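Posted in February
By the Skuvia workshop desk

Section 4. Setting up the peg rack and loading your plates

Okay, the rack is out of its box and you've read the part about wiping it down, so now we get to the bit I like. I've had mine going since last winter and I've changed my mind twice about where it should live, so take my advice as coming from somebody who has already made the mistakes (one of them cost me a Bilier side plate, and I'm still a little sore over it).

4.1 Pick your spot

1. Clear a flat stretch of table or counter. You want at least 21 inches of free width, so there's room for the rack plus a plate or two waiting on each side.

2. Wipe the surface and let it dry. Crumbs under the base make the whole thing rock, and you'll blame the rack for it. I did!

3. Run your palm over the area. If you feel a ridge or a seam, slide over until the base sits completely on one side of it.

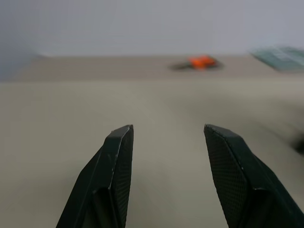
Step 3: a plain, smooth stretch of tabletop.

Note: A matte top is easier than a glossy one. On my old glossy counter the rack skated every time I bumped it, and I ended up putting a thin cotton towel under there. Ladefoged sells stick-on felt dots that are supposed to help, but I went through a pack of 100 and they kept peeling off, so I'm back to the towel.

4.2 Place the rack

4. Set the base down with the long side facing you. Both rows of pegs should point straight up.

5. Press gently on each corner. If one lifts, turn the rack end for end and try again before you go hunting for something to shim it with.

6. Wiggle a few pegs. They should feel snug. A loose one can be twisted back in by hand, and if it's really stubborn, use pliers with a scrap of cloth around the peg so you don't chew up the wood.

CAUTION: Never hammer a peg. The hole will split and there's no fixing that at home.

4.3 Load the plates

7. Start at one end. I go right to left, you can go the other way, but please don't start in the middle (you'll box yourself in by the third plate).

8. Hold the plate by its rim, turn it on edge, and lower it between the pegs until it touches the base. Let go slowly.
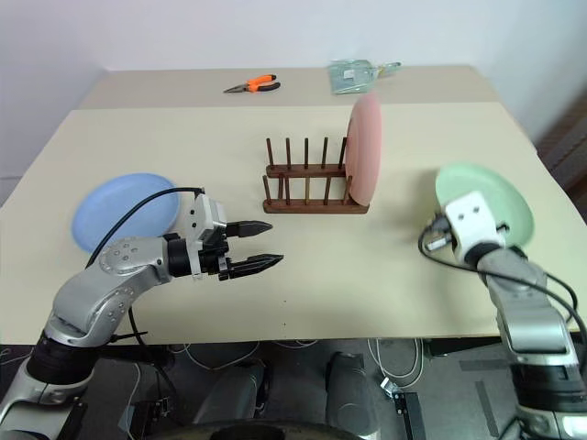

With the first plate standing on its own, the rest go fast. Leave one gap between plates if they're wet, and close them up if they're only being stored.

9. Lay the plates you haven't racked yet flat on the table, within reach. A plate propped on its rim wants to slide, and that's how I lost the Bilier one.

10. Sort by color if you enjoy that sort of thing. I have the pastel Dernari set and I line them up pink, blue, green every single time, for no reason except that it makes me happy on a Tuesday morning.

CAUTION: Don't put anything over 600 grams in a single slot. Big stoneware dinner plates lean on the pegs and will work them loose.

Note: Keep tools and packing bags toward the back of the table while you work, then put them away before you bring out the cups. Cups are in section 5.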